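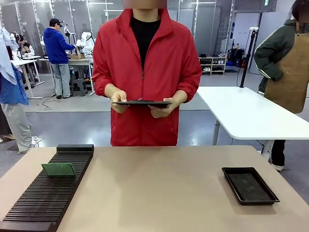
Shop notes > Forming line > Mornness machine

Category: Roll forming, setup and repair

3 min read

May, 7:40 a.m. start

Carried on with the half-round downspout profile on the Mornness. Yesterday's pieces came out with a twist, all to the left, worse toward the tail end. Chantelle laid three of them on the long bench and they all rocked the same way, so I am not blaming the coil.

Checked the entry guides first. The left guide had crept in and was pushing the strip over before it reached the first station. Moved it back, snugged the bolts, ran a short piece. Better, still twisted. Put a paint mark across the bolt head and the bracket so we can see if it creeps again.

Next went through the stations with the cover off and the power locked out. Stations one through four fine. Station five had the top shaft sitting lower on the drive side than the operator side. Feeler gauge went in easily on one end and would not start on the other. Backed off the adjuster, brought both ends to match using a scrap of the same strip as the gauge, locked the nuts. The lower nut is rounded over and needs replacing. I used the big wrench on it for now.

Second test piece laid flat. Third one too. Ran a full length after lunch and it had a slight bow but no twist that I could find by eye or with the string. The bow I can take out at the exit straightener.

Bearings: the one on the drive side of station five is noisy when turned by hand. Not rough, just a dry sort of tick. Vittoria Morelli thinks it will last the Alodholm job. I would sooner change it before we start – that order is 3,000 feet and I don't want to be pulling a shaft in the middle of it. Asked her to price 2 from Tsao so we have a spare on the shelf.

Chain was slack as well. Took up one notch on the tensioner. There is not much left after that, so a new chain soon.

Shear: small burr on the underside of the cut. Blade was flipped in the winter, so this is its second edge. Leave it until the bearing goes in and do both with the cover off once.

Counter on the controller reads short. Asked for 120 inches, got 119 and a bit, same on repeat. Cleaned the encoder wheel, which had a ring of oil and zinc dust on it, and it came back to length. Wipe that wheel at every coil change from now on. Chantelle is adding it to the card on the door.

Open items

– Nut for station five, lower, drive side
– Bearings from Tsao, waiting on price
– Chain, same length as the old one, 81 links, check before ordering
– Ask Movomham if the brown coil can come with the film on the outside face
– Shear blade out for grinding

Stopped at 4:15. Machine left locked out, cover still off, screws in the coffee can on the decoiler.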